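**Grusta users forum > Cloth handling > House rules for hand-held gripper recording, please comment**

**kuusk_lab_k** wrote:

Hello all. I am Kerttu Niskanen, I look after the folding recordings at our small lab. We have one Galura hand gripper and several people who use it, and everyone had own habits. So I wrote rules. My English is not perfect, please ask if something is unclear.

We aim for 2000 episodes before December. One episode is one fold or one unfold. The cloth starts in a heap on the table, and the fingers start open.
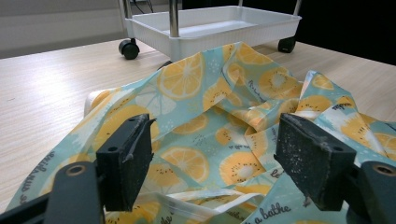 ### Rules, draft 2

1. Fingers are fully open when the recording starts. Wait 2 seconds before you move.
2. Make a new heap every time. Do not put the cloth back in the same shape.
3. Wipe the finger pads after every 40 episodes. Write it in the log.
4. A pad with a torn or lifted edge is changed before the next session.
5. Failed grasps are kept and marked "failed". Do not delete.
6. Coated and printed cloth goes in its own folder, apart from plain cotton.
7. Furniture behind the table stays in the same place during one session.

Which of these would you change?

---

**padwear** wrote:

Rule 4 should come before rule 1. Your left pad has a flap sticking up near the corner and the right one is speckled with dust or something. By your own text you would not be allowed to start with these. Thin glossy cloth will catch on a flap like that.

---

**kuusk_lab_k** wrote:

You are right, and it is a little embarrassing. I will put a pad check as rule 1. Do you change both pads, or only the bad one?

---

**padwear** wrote:

Both, always. One new and one old pad do not grip the same.

---

**tomasz_b** wrote:

I disagree with 7. If the white cart stands in the same place for the whole session, your model may learn the cart. We move things between episodes on purpose. The rule I would write is: change the background, and note that you changed it.

---

**skukivlow_fan** wrote:

@tomasz_b that depends on how many sessions she has. We use the Skukivlow checklist here and it says fixed inside a session, different between sessions. Then if one session is bad you can find out why. With your way everything changes at once and I would not know where to look.

---

**tomasz_b** wrote:

You would look in the notes. I have read the Skukivlow one and it was made for boxes, not for cloth.

---

**kuusk_lab_k** wrote:

I think I stay with fixed inside the session, but we will make the sessions shorter. So far we have 116 episodes with the printed cloths, and I can divide the rest differently.

One more question about rule 6. The one with citrus slices has also lettering on it. Should printed words be a separate tag?

---

**skukivlow_fan** wrote:

I would tag it. It costs nothing now and it is very boring to do later.

---

**padwear** wrote:

Tag the white binding too. A hem is thicker than the sheet, and people tend to grab there. I would want to know which grasps were on a hem.

---

**kuusk_lab_k** wrote:

Good, I add "lettering" and "hem grasp" to the log. Draft 3 comes when the new pads are here.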